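**Bitgate bimanual demos, progress note, December**

To: Helmut Harms
From: Leonie Brandes

Short one, the full tables follow once the re-run is through.

Where we are. 3176 demonstrations recorded, target for this period was 3000, so over. All human hands, head camera plus wrist tags. Tasks are the tabletop cleanup set (sweep, scoop, tip out, put back). Condori site is finished. Furkville still recording, slower, one station only.

Main result so far: wrist pose from the tag plates holds up better than hand tracking from video alone. Biggest gain is in two-handed tasks, where one hand covers the other half the time. With several plates per band at different angles we usually keep at least one readable. Single plate was not enough, we tried that in the first batch and lost the wrist every time the forearm rolled. Those early episodes are kept but marked and not used for training.

Dustpan and brush is the hardest task in the set and the one we've put most hours into. Two tools, both moving, and the scraps never lie the same way twice. Policy trained on it gets the dustpan grasp right nearly always. The brush angle is where it fails, it comes in too flat and pushes paper over the lip insted of into the pan.

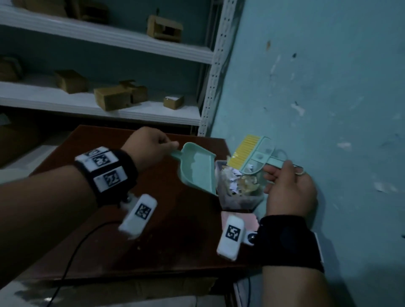 Helmut asked after the last note whether the paper scraps are too easy, and whether a funder would believe a result that was never tried on anything heavier or finer. Fair. We've added rice and dry coffee grounds to the Dullach test list, 30 trials each, same tools. No numbers yet. My guess is the grounds will be bad, the policy has no idea how hard it's pressing.

Problems:

- Time sync between head camera and wrist bands drifted on 19 episodes. Thrown out, already subtracted from the total above.
- Cables. People hold their elbows stiff to keep clear of them and you can see it in the trajectories. Battery bands are on order.
- Calibration between bands takes too long. Script half written.

Next: finish Furkville, retrain with the brush-tilt labels added, run the Dullach trials, then the comparision against the video-only baseline on the same held-out episodes. Same split as before, no changes there.

Budget on plan except for the battery bands, which came out of the travel line. Need your ok on that in writing please, a one line mail is fine.

Leonie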